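Skullwood clear edition, incoming inspection, lot 2
Vanetti warehouse, bench 3
Run size 200 pcs, 119 opened so far
Checked by: Farzana Sethi
October

Carton and box
Outer carton corners: OK. One crushed, contents fine, repacked.
Window box tape seals: OK
Edition sticker on back flap: 363 on the one I pulled, matches packing list
Window plastic: light scuffs, all under limit
Instruction sheet: present. Folded wrong way round but legible
Warning panel (small parts, age 15+): present, English only. Ask Bernerov if French sticker is coming seperately

Figure, robot mode
Head swivel: OK
Shoulder ratchets: stiff. Clear plastic so do NOT force. Warm it in the hand first, then two clicks at a time
Elbow pins: stress marks on 4 pcs, left side. Set aside, red tag
Hip joints: OK, bit loose on one
Waist lock: OK
Sharp edges: flash on rear fins, trimmed 6. Anything that catches a cotton glove fails
Paint rub on chest: minor, pass

Figure, vehicle mode
Wheels roll: OK
Cab doors tab in: FAIL on 2, tab sheared. Pieces bagged with the figure
Trailer hitch: OK, tight
Full conversion both ways: only did 10, no time. Rest in the morning

Small parts and accesories
Missile launcher spring: force test OK
Missile tip rubber on: OK
Blaster pegs: OK
Magnets in fists: pull test OK. One loose in the tray, box quarantined, do not ship without sign off

Test tools
Pull gauge: zeroed 8:15
Small parts cylinder: OK
Torque driver: battery low again

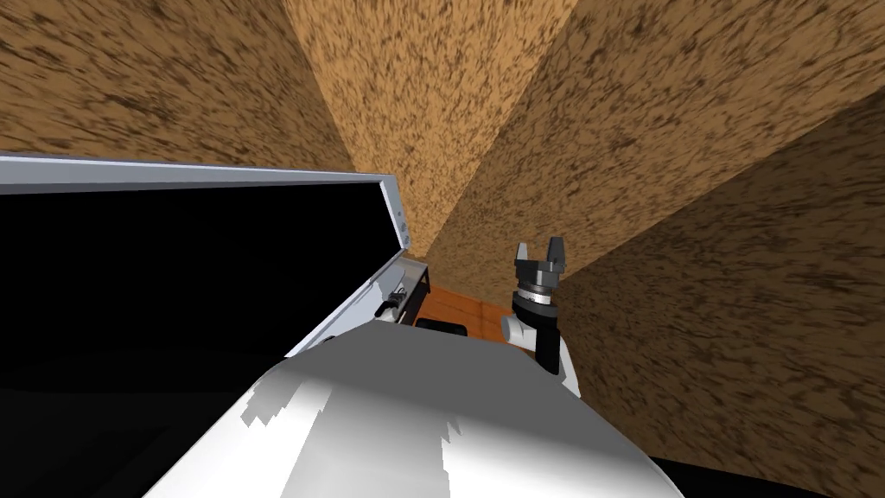 Tariq Bukhari: red tag the elbow pins on the right side too, please. Lot 1 had the same marks and they went to cracks after three or four conversions. I'd hold the whole left/right set till Nanayakkara sends new pins. The door tabs I can live with if it stays at 2.

Noted. Re-pulled the 4, right side clean under the lamp but tagged anyway.

Still open
Finish conversions
Elbow pins, reply from Nanayakkara
French sticker
Loose magnet, swap figure and reweigh box
Driver battery
Shelf count for the full order, 3,807 with the regular color version, not my job but someone needs to start it

Result: HOLD

F. Sethi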